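Moving a round dining table to a new flat, legs do not come off

Posted in Home and Moving, 1471 views

I am moving from Coltwood to Vukstead in March and I have a round table which I want to keep. The new staircase is narrow and has a turn in the middle. I looked below the top and the legs seem to be glued, I find no screws at all. The seller was a small shop named Protholm, which is now closed, so I cannot ask them. The door at the top of the stairs is 33 inches wide and the table is wider than this. Is there a way to bring it up without cutting something? I would also like to know how to protect the surface, as it has already one scratch from the last move and I am a little sad about it.

farooqui_moves

You can bring a round table through a door which is narrower than the top. Put it on its side, so that the top stands like a wheel, and let the legs go through the door first. Then you turn the table slowly around the frame of the door, and the top follows. Two people are needed, one on each side. On the stairs, the person below carries more weight, so the stronger person should go there.

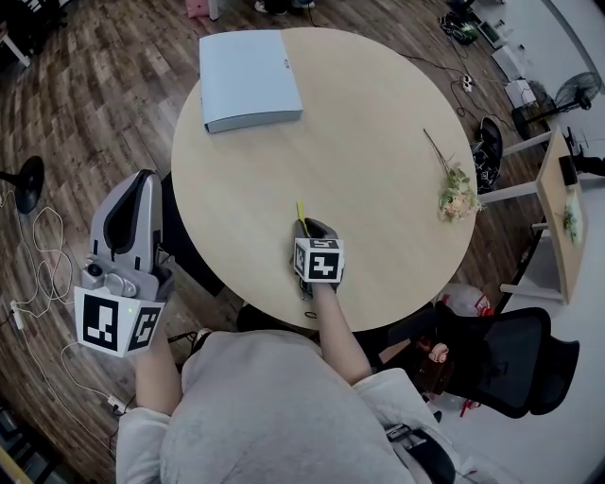
For the surface, I would begin with a clean cotton blanket and not with plastic. Plastic film directly on the finish can leave marks if it stays for many days. With light wood, as on the round table in the photo, I am always more careful, and I wipe the top before wrapping, as sand under a blanket scratches too. Fold the blanket over the edge and tape it only to itself — never to the wood. The edge needs two layers, it is the part that meets the wall.

old_hinge

Just measure the turn of the stairs before the day. I did not and we had to go back down with it.

vukstead_third_floor

Please look again for the screws. On mine they were hidden under small round wooden plugs in the same color as the frame, and I needed a lamp to see them. If it is really glued, do not pull on the legs. Also ask your new landlord if there is a balcony, some moving companies can lift furniture from outside, but this costs extra and they want to know it the week before.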